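Print this page
E-mail this page

Trullgate hand grippers – set-up guide
Section 4: Table, cables, first dry run

Read section 3 first if the grippers aren't wired yet. This part takes 18 minutes if the table is already in place. Longer the first time.

4.1 Before you start

You need the pair of grippers, both cables, the laptop with Vakance installed, and a chair that doesn't roll. Birger Björklund's bench notes say a stool is fine. It is not fine, you end up leaning on the table and the table moves.

1. Put the table between the two rails. Light top, no cloth on it.
2. Leave room at the front edge for your knees AND the cables.
3. Plug in left, then right. Wait for both to show up in Vakance before touching a trigger.
4. If only one shows up, unplug both and start over. Don't hot swap.

NOTE: Vakance names them by the order they were plugged in. Right first means everything is mirrored and you won't notice till you play it back.

4.2 Objects

Keep it to a few things for the first run. Green tray to the right, the soft beige piece in front of it, clear box at the back. Cameras have a hard time with the clear box so don't start with that one.

5. Sit square to the table, both feet down.
6. Pick up the grippers, one each hand, fingers pointing away from you.
7. Let the cables drop off the front of the table. Not across your lap.

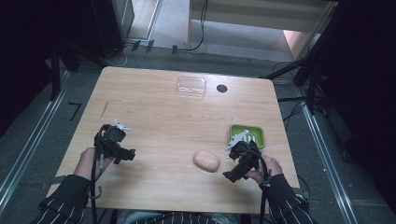 8. Squeeze each trigger all the way, let go all the way. Five times per side. The width readout should come back to the same number every time, give or take a hair.
9. Press Record in Vakance. Wait for the beep. Then move.
10. First move is always the beige piece to the tray. Slow. Slower than that.
11. Set it down, open wide, back off straight up, hold still till the second beep.

CAUTION: Watch the cable when you reach across. A tug at the plug resets the board and you lose the take. The plug end is also the weakest solder joint in the whole build, see section 3.

CAUTION: Fingers out of the linkage when the trigger is moving. It pinches. Ask Ingvild Torvik.

4.3 Pads and fingers

Check these at the start of every session and again after 338 squeezes or so (Vakance keeps a counter, bottom left). Foam pads are the cheap part, swap them early.

12. Open the gripper fully and hold it over the bare table top, a hand's height or more above the wood.
13. Bring up the gripper camera view. Both pads should be in view and face each other across the gap.
14. Look for lifted corners on the foam, and dust. Tape lint off – don't wipe with anything wet, the glue lets go.
15. Close slowly. Pads should meet flat. If they meet at the tips first, loosen the finger screws a quarter turn, press together, re-tighten.
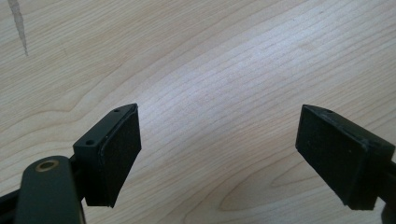

16. Check the bushings in the linkage arms next. Wiggle each arm sideways. A little play is ok, a click is not.
17. One drop of light oil if it feels dry. Wipe off the rest before it gets anywhere near teh foam.
18. Set exposure by hand and lock it. Auto will hunt as soon as you lean over the table and block the light.

NOTE: Celum pads and Lie pads are not the same thickness. Don't mix them on one gripper. If you change type, redo the width calibration (4.4), both sides.

NOTE: Marks on the table top don't matter. Leave them alone, no sanding, no new varnish halfway thru a set. If the top gets changed, start a new folder.

4.4 Width calibration, short version

19. Gripper fully open, press Set Max.
20. Gripper fully closed, pads just touching, press Set Min.
21. Raw value for max should land near 866. If it reads 4,000 the sensor wire is off, go back to section 3.
22. Save. Repeat for the other side.

Save the file before closing Vakance, it won't ask.

Print this page
E-mail this page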